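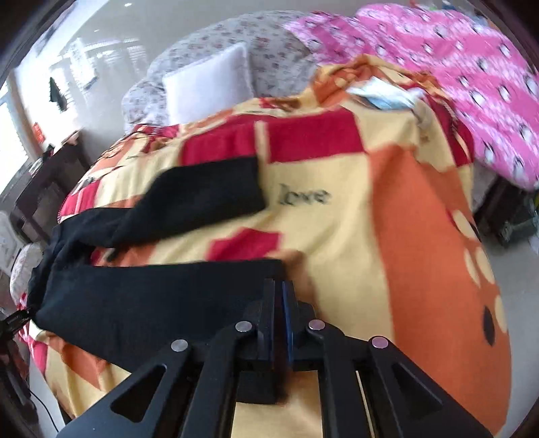
[Widton-textiles] Care and washing

Subject: Re: Colours running in old patchwork blankets
Time: 21:40

Dear all,

Thank you for the answers to my first question in January. I am sorry that I reply slowly, I must look up many of the words for cloth in the dictionary.

Ilie wrote:
> Before you wash it, test every colour and not only the red.
> Put a damp white cloth on each one for 12 minutes, with a
> book on top. My orange gave more dye than the red did.
> Also, do not trust "colour catcher" sheets with anything
> made before you were born.

I have now made this test on the blanket from my aunt in Samermont. The yellow left nothing on the cloth. The red left a pale pink mark, and the orange left nothing the first time but a little the second time, when I used warmer water. So I think Ilie is right that the temperature is more important than the soap.

I then washed it in the bath with cold water and 800 ml of white vinegar, as somebody advised in the Pitance booklet (page 104, in my copy it is page 103, so perhaps there are two printings). I must say that I do not see what the vinegar did. The second water was still pink. The third was almost clear. Does vinegar really fix the dye in cotton, or is this only true for wool? The booklet does not say which cloth it means.

My other question is about drying. A wet blanket is very heavy and I was afraid for the seams, so I laid it flat on towels and turned it two times. It needed until the next evening. Is there a better way for a person who has no garden? My balcony rail is painted iron and I do not want rust on the yellow.

For dark clothes I have no problem, I wash them inside out and cold, and they stay black for years.

With kind regards,
Iulian Neagu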